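1/ Evening two of the home robot build, kitchen table edition. Still in the simulator, and the arm has got hold of the bathroom bin!! Held up off the floor on a proper tilt, mind you.

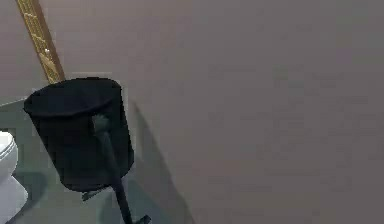 2/ Grip settings came from Filippos Karras (ta!). I'd had the force at 278, he said try 211, so 211 it is.

3/ Next job is putting it down again. Real arm parts are due in June, so plenty of time to practise near the loo.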